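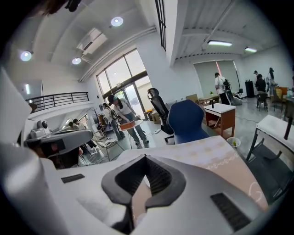 Workroom, with the checked table covering and the round white table in use.

Pollik Shared Workroom, Prastisbridge
Minutes of the Furnishings Meeting, May 29, 2020

Present: Suha Bataineh (chair), Lizeth Tamayo, Shahab Farahani
Apologies: Sze-wing Tai

1. The minutes of the previous meeting were approved.

2. Seating. Mr. Farahani requested two further chairs. Agreed — cost not to exceed $400.

3. Power strips. Ms. Tamayo asked that strips be kept off the floor. Action: L. Tamayo.

4. Coat stand. To remain in its present position until November.

The meeting closed at 13:00.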